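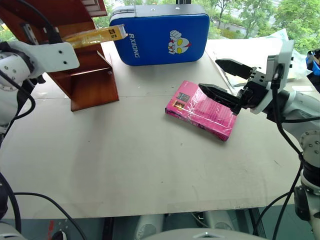

Vurnine FAQ

Vurnine is a two-armed tabletop robot we're building in a shared workshop, mostly in the evenings. People keep writing in with the same questions (we love it, keep going!) so the answers live on this page now. Last updated 19 Jul 2020.

What does it do?

It picks things up from a table and puts them somewhere else. That sounds small until you try it. Our test items are whatever people bring in: boxes, packets, pencil cases, bags of snacks. The long-term dream is a machine that can tidy the workshop's packing table at the end of the night. Right now we're happy when it moves one box to the place we asked for.

Who is building it?

Géza Győri does the mechanical side and most of the wiring. Yaneth Ccori writes the control code. Mudassar Bangash joined in April and took over the grippers, and I (Clifford Sutherland) do the calibration, the website and the sweeping up.

Are both arms the same?

The arms are, from the shoulder to the wrist. What's bolted on the end isn't. One has the two-fingered gripper and the other has a flat bracket plate with holes in it, so we can mount whatever we're trying out that week. The plate was Géza's idea and I'd copy it on any robot I ever build. Swapping a tool takes two people and one hex key.

Why do the fingers have teeth?

The first pair had smooth faces with rubber glued on. They were great on cardboard and hopeless on anything with a corner you could only catch by the edge. Mudassar drew up the serrated ones over a weekend and we liked them so much that we never went back. They can mark soft packaging if you squeeze too hard, so the grip force is turned well down.

What is the hardest thing to pick up?

Anything in clear film! The depth camera sees the shine in place of the surface, and a streak of window light across a box lid can look like a hole in it. Yaneth's fix is to take several readings and throw out the ones that disagree wildly with their neighbors. It helps a lot in the morning and less in the late afternoon, when the sun is lower. We could close the blinds, but we want it to cope with a normal room.

Flat boxes are the other headache. If a box is lying down and it's wider than the fingers can open, you have to take it by one end, and then the far end droops or drags. We go in low and lift slowly.

What software does it run?

Two programs. Trokell plans the arm motion and keeps the arms from hitting each other. Skesov handles the cameras and decides where to grab. They're both ours and they both started as one giant file that Yaneth finally lost patience with. Splitting them took a month and was the best thing we did all year.

How many tries does it take to learn a new object?

We log every attempt, good and bad, and we passed 1000 logged picks this spring (there was cake). For a simple box, a handful of tries is usually enough to get the height right. Squishy things take far longer and I wouldn't want to promise a number.

What broke first?

Cables. Every time. Ours hang in loops outside the arms, which makes them easy to replace and easy to snag. Leave more slack than you think you need at the wrist, then swing every joint through its full range by hand before you power anything up. We've replaced 7 cables so far and 6 of them were at the wrist.

Is it safe to stand next to?

There's a stop button on each side of the table, and somebody has a hand near one whenever the arms are live. Speed is limited in software as well. Hands stay off the tabletop during a run — that rule has no exceptions, even for the person who wrote the code.

Can I build one at home?

Yes, though I'd start with one arm. Two arms more than doubles the work, mainly because they have to share the same space. Ferdinand Kälin is building a single-arm version in his garage under the name Weldu, and he's been sending us notes on everything our instructions leave out. Those notes are going into the next version of the build guide.

Can I come and see it?

Please do! Write first so we can tell you which evenings the arms will be in one piece. Bring something for it to pick up, ideally smaller than a shoebox, not breakable, and nothing you'd mind getting tooth marks on.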